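Letter writing for detained journalists, does it do anything?

skiline_sam
Our group has sent letters for a jailed reporter every month since June and heard nothing back. I'm starting to wonder if the embassy just bins them. Anyone had better luck?

Bouchra Sqalli
Silence is normal, sorry! I've been at this since 1994 and I've had two replies, both form letters. Keep going. Families tell us they like knowing the file stays fat.

hemmin40
Disagree a bit. We sent 207 letters last year and I reckon one decent meeting with our MP would've done more. Postage isn't cheap either.

Bouchra Sqalli
Do both then, mate. Our MP only saw us after we turned up with copies of the lot.

skiline_sam
Fair enough. Next writing night is at the library, 7 pm, tea and something sweet provided.
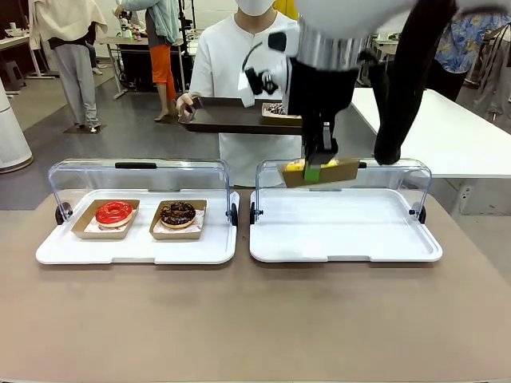
Rattana Kaewkla
Can you post the template you're using? Ours still has the old minister's name on it and I'd like to fix that before we print another 40.

skiline_sam
Will do tonight, once I've found the right version.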